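Tips for Keeping a Hand-Held Gripper Running Sweetly

Workshop Tips from the Naseri bench

I love a hand-held gripper. Two arms, a few pivots, a pair of soft pads and a camera, and you can go around a bedroom picking up clips, tape and packets all afternoon, recording as you go. They're also wonderfully easy to look after once you know where the trouble starts, and it nearly always starts at the pads!
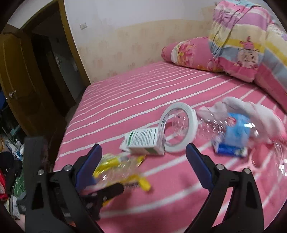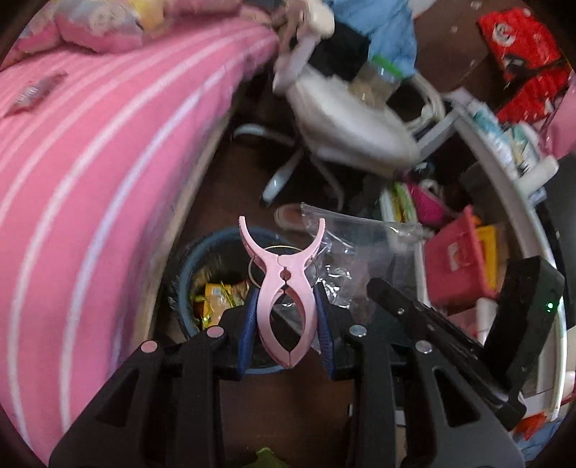
Start with the pads, then. Wipe both faces before every session with a barely damp lint-free cloth and let them air dry. Bedding is the worst thing for them. Fuzz from sheets and quilts packs down into the ridges until the pad is as slick as a spoon, and you'll think the spring has gone weak. An old soft toothbrush, run along the ridges and never across, gets it all out. No rubbing alcohol on soft pads, please. I did that to my first Kernness pair and they went shiny and hard in a month.

Swap the pads left for right every 12 sessions. Most of us squeeze a bit harder toward one side and the wear shows up as a slope. When you can feel a flat spot with your thumbnail, replace both at once, even if the other one looks fine.

Pivot screws. My favorite job, it takes so little and makes such a difference. Snug each one down until the arm stops moving freely, then back it off a hair until it swings again with no side wobble. Work back and forth between left and right, a little at a time, or the jaws will end up closing crooked. A tiny dab of removable thread locker on the clean threads keeps them there. Keep it off the bearing surfaces! If you've already glued a joint solid that way, take it apart, clean it up and start over. We've all done it.

The paper test: close the jaws on a strip of printer paper and tug it. Try at the top of the pads, in the middle and at the bottom. It should drag the same all the way. If it slips out at the top only, the arms are toeing out, and you want to look at the pivots before you blame the pads.

Oil or no oil? Dry lube only, and very little. Wet oil on a linkage picks up hair and lint faster than you'd believe, and then it finds its way onto somebody's pillowcase. I put one drop of Torkmont dry lube on a toothpick and touch it to each pivot, open and close the jaws twenty times, and wipe off whatever comes out.

Clean the lens last, after the brushing, with a proper lens cloth. Do it first and you'll only be doing it twice.

For a warm-up I use five things from around the house: a spring clip, a roll of tape, a small cardboard box, a crinkly wrapper and a balled-up cloth. The clip tells you about grip strength, the tape about whether the tips meet, and the wrapper is great for showing up a jaw that sticks just before it closes – you'll hear it crackle and stop. Pick each one up, turn your wrist over, put it down. If the clip twists in the pads when you turn, go back to the paper test.

Weight is worth watching too. Mine comes to 453 grams on the kitchen scale with the battery in, and that's comfortable for an hour or so. Past that my wrist starts to tip and my pickups get sloppy, which can look just like a loose linkage when you watch the recording back. Take a break before you reach for the screwdriver.

Charging: top it up the night before, and unplug it before you put it away. I keep the cable in the same box as the gripper, with the toothbrush, the right hex key and a spare set of screws in a pill organizer.

Store it with the jaws open. Pads left pressed together take a set, and on a hot shelf they can stick to each other.

The whole routine takes me 15 minutes on a Saturday morning, coffee included. Next up on the bench is the Reduvham linkage with the sticky left arm, and I can't wait to get it apart.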